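Gray on Gray: Painting Rooms That Get Little Light
Speaker notes – Hertta Lindqvist
8 May 2020

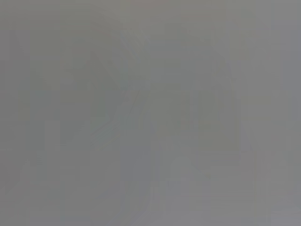

Good morning and thanks for logging in. I have 40 minutes and I'd like to leave ten of them for questions. Type them as you think of them and I'll get to them at the end.

My subject is gray paint in rooms with weak daylight. North rooms, basement rooms, hallways with one small window, the back half of a long narrow apartment. Most of you have been asked for gray in a room like that, and some of you have been called back to repaint it. I have been called back three times. I'll go through one of those.

WHY GRAY GOES WRONG

A gray on a card is seen next to white card stock. Your eye uses the white as a reference and reads the gray as a clear color. On four walls the reference is gone. In low light the small differences go too, so wall, trim and door start to read as one tone. The client says the room looks flat, or foggy, or "like it isn't finished."

The second problem is the cast. There is almost no neutral gray in a can. Most are black and white with some green, blue, red or yellow oxide in them. In strong daylight you may not see it. In weak daylight you often do, and two grays that sat together fine in the store can pull apart, one green and one blue.

Ask here: who has had a client say "I picked gray and I got green"? Wait for the chat.

THE DALTTON JOB

The Daltton apartments are a brick building with a long center hall on each floor. The ground floor hall gets its daylight from a glazed door at one end. The owners wanted walls, trim and doors in three grays from the same strip.

I priced it, ordered it and painted it. The walls were fine near the door. Halfway down the hall you could not find the trim without looking for it. Two tenants told the manager they had trouble picking out their own door frames when they came in from the street, before their eyes adjusted. One of them was in her eighties. That was the point where it stopped being a matter of taste.

The repaint cost 1579 dollars, paint and labor, and I carried half of it. I should have put up boards at the dark end before I ordered. I had put them up by the door, where I was standing when I talked to the owners.

(Don't rush this part. People ask about the money. Half was what we agreed on and it was fair.)

What we changed: the walls stayed. The trim went to a warm white and the doors went to a dark blue-gray, several steps down. The floor was left alone. The hall did not get any brighter, but you could see where things were.

BOARDS

Use boards. Do not paint test patches straight on the old wall color, or if you must, leave a wide white border around them.

My boards are foam core, two coats, painted right to the edge. I make one for every color in the scheme and I move them as a set. Stand them in the darkest corner first. Then stand them next to the window. Then put the trim board against the wall board, edge touching edge, and walk back to the door of the room. If you lose the line between them from the door, go another step apart.

Do it in the morning and again late in the day, and once with the lamps on. If the client works all day, leave the boards with them for a few days. Kandasamy, who hangs paper for me when I need it, leaves his for a week. I think that is long, but he gets fewer calls than I do.

A word on phones. Clients will send you pictures of the boards. A phone evens out a dim room and shifts the color, and a soft, low-contrast picture tells you close to nothing about a gray. Go and look, or have them bring the boards to you.

BULBS

Find out what bulbs are in the room before you talk about color. Write it on the estimate. If the client plans to change them, ask them to change them first. A warm bulb will push a gray toward beige, and a cool one will push it toward blue. Mixed bulbs in one fixture are common in rentals and they make everything harder to judge. I carry a box of matched ones in the van and swap them in for the visit.

SHEEN

In a dim room I use the wall color in matte and the trim in satin. The satin catches what light there is along the edge of the molding and gives you a line, even where the two colors are close. On rough plaster keep the walls matte, or every patch will show when the lamps are on. I have used eggshell on hallway walls when the owner wanted to wipe them down. It marks less, and it costs you some of that difference with the trim.

TINTS

I buy mostly from Masetti, and for halls and stairs from Cemen. Either is fine. Keep to one maker for the whole scheme if you can. When a color is matched across makers, the match is done under the store's lights and it may not hold under yours.

Ask for the tint formula and keep it. Mine are in a notebook that goes back to my first winter in business, and the page for the Daltton doors is the one I copy out most. Box your gallons – pour them together and stir – before you start a wall. A small drift between cans is hard to see in a strong color and easy to see in gray, usually right at the place you stopped for lunch.

WHEN TO SAY NO

Some rooms do not want gray. I did a reading room of 513 square feet in February, below street level, with one window onto an area wall. The client had a strip of pale grays and was set on them. We stood the boards up for an afternoon and none of them held. She ended up with a muted ocher on the walls and kept her gray for the inside of the bookcases, where it sat against book spines and looked like a color again. The change added 500 dollars for primer and a third coat, and she was told that before she signed.

If the client will not move, get the dark-corner visit in writing. Put the date and time of day on it, what bulbs were in, and which boards you looked at. Then paint the room they asked for, and paint it well.

QUESTIONS I USUALLY GET

Does white ceiling paint help? Yes, if it comes down to a crisp line. A gray ceiling in a dim room lowers it.

Gray floor with gray walls? Put the baseboard well away from both, lighter or darker.

How many steps apart on the strip? Two in a bright room, three or four in a dark one, and check with the boards.

Can you fix it with art and rugs? You can help it. You will still be looking for the door frame.

The sheet I use for board visits will be sent to the list after the talk. Change whatever you need on it. The bulb line should stay.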